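Spoons, chopsticks and a very patient Tuesday club (under another name)

Posted 2022-06-28 by Nadiia

I promised my sister I would write up the robotics club before the summer swallowed me whole, so the kettle is on and I am finally doing it. For those who haven't been following along, I help out with the after-school group at Votstead, where the older students have spent most of this year teaching an arm to clear a table. It sounds like nothing at all, doesn't it? I thought so too, back in January, when Fletcher Doolan wrote "tidy up after soup" on the whiteboard and everyone laughed and agreed to it on the spot.

The soup spoons were Bình's idea. Bình Trương is our quietest member and easily the most stubborn, and he argued (for the best part of an afternoon!) that forks were too easy and that if we wanted to learn something we should pick things that slide, roll and hide. Chopsticks went on the list straight after. Black ones, on a black tray, which I would never have chosen, but he wanted it hard and hard is what he got. 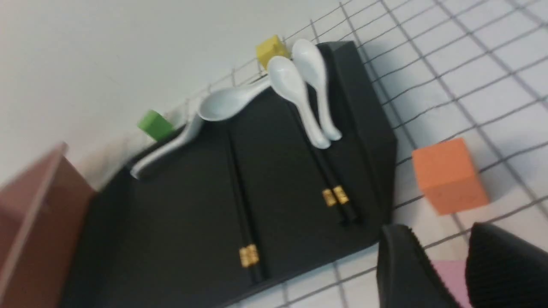

Issue 9

I put the issue number on these posts now, after a kind reader told me she couldn't work out which order the club ones went in. You're very welcome, and I'm sorry it took me so long.

Anyway, the chopsticks. The students soon found that the thin gold band was the best friend they had. Svyatoslav Kravets had been trying to get the program to find the whole stick from end to end, and it kept losing the dark part completely, poor thing. Then he had it look for the gold first and work backwards from there, and he came bounding across the room to show me the numbers. Out of 300 saved views it found the band in 98 more than before. I don't follow all of the code, I'll admit, but I do know what a happy student looks like, and I made him explain it to me twice.

We have also had long talks about where things should go. Into the bin, yes, but how? Abílio Falcão thinks that anywhere inside the rim is fair game, and Bình wants them lying neatly the same way, like a drawer at home. They have asked me to settle it and I have refused, and I shall go on refusing, as they are learning far more from arguing with each other than they would from me.
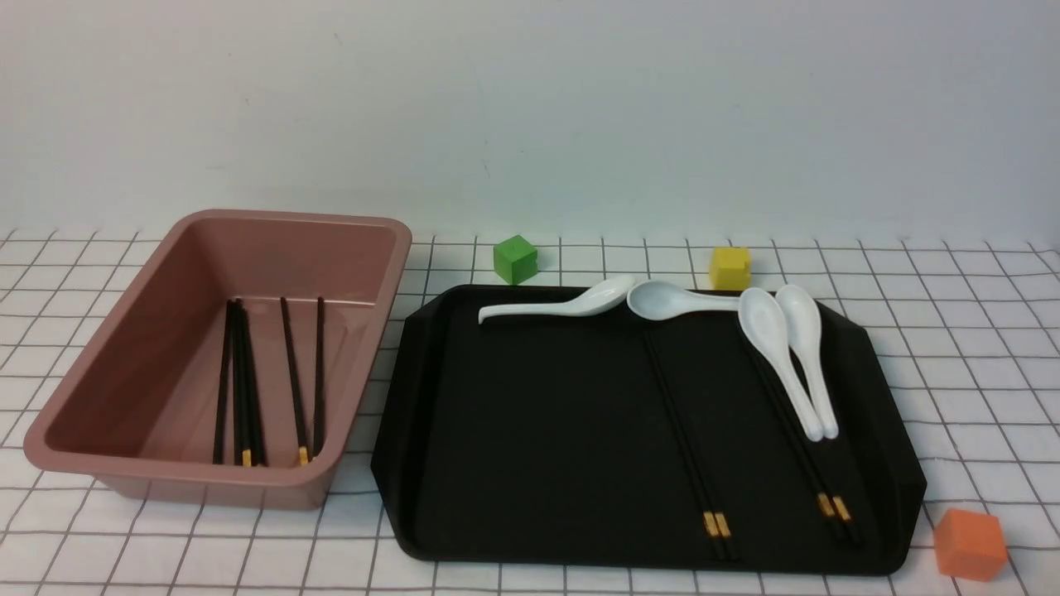 Do you need to know any programming to join?
Most of our members had never written a line when they started, and Fletcher teaches the basics in the first few weeks, with biscuits.

I get asked that one a lot, mostly by parents at the door, so it seemed worth putting down. The other thing they ask is whether it costs anything, and the only thing we ask for is a bit of patience and, if you can manage it, a lift home for anyone who lives out past the ring road.

We did have one gloomy week. The club's old laptop gave up, and with it went two evenings of notes that hadn't been copied anywhere. There was a great deal of sighing. Abílio now keeps a paper notebook he calls Hrytsenko (I have asked why and been told it is a long story), and every session goes in there by hand, with the date, who was on the controls and what they changed. His handwriting is dreadful, but it's all there.
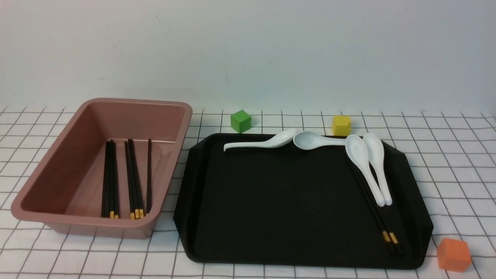

My own job in all this is mostly snacks, chairs and writing the plan for the following session, and I've grown very fond of that last part. The plan used to say things like "more practice", which helped none of us. Now I try to write down one thing to look at properly. For next time it is the spoons, as the chopsticks have had all the attention and the four white spoons are still there in a crowd at the top and right of the tray, the last two lying right up against each other with one a little over its neighbour. Bình says we should start with the one on top. Svyatoslav would like to begin at the far left and work along, and he has already drawn a diagram. I've put both in the plan and given them half the session each.

After that we break up for the summer, and Fletcher is taking the code home to tidy. If anyone has a laptop they no longer need, even a slow one, do leave me a comment or catch me at the door. I must go and see to the beans now, they have got well away from me while I've been typing.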